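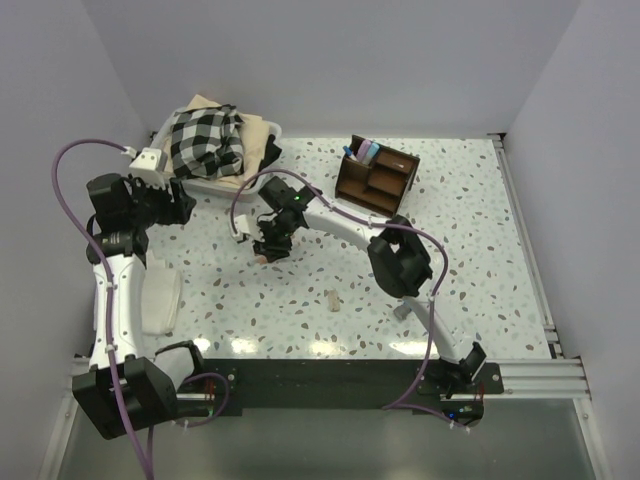

I have now read all 251 pages of the Ciluria guidance on small shared-workspace robots, and I can report that it devotes 35 of them to the emergency stop and 2 lines to tidying up. The stop button deserves its chapter. I only wish somebody had loved the rest of the job as much.

Take the question of when a task is done. The guidance says the operator shall "confirm completion." Confirm it how? At Husden, Zahira Wattimena made her crew write down the finished state before any arm moved, in words a tired person could check. People grumbled until June, and then they quietly started copying her sheet.
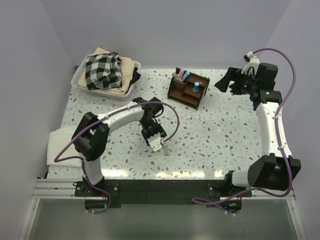

Two arms, one desk organizer and a basket of folded or bunched cloth.

Afonso Moreira thinks this is fussy. Write too many rules, he told me, and people follow none of them. He has a point — I have signed pages I couldn't describe under oath.
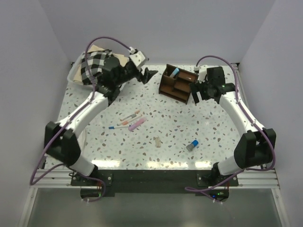
A good rule should name the starting state as plainly as the end. "Desk items on table" will not do. With pens and markers lying at different angles left of center, and a short capped cylinder on its side farther right, two crews could set up two quite different tests and both tick the same box. Then they compare scores, and the meeting runs long.

So here is my modest request to whoever edits the next version: take 200 words out of the foreword and spend them on setup. Cables could have a line too. I'd even give up the diagram of the man in the hard hat.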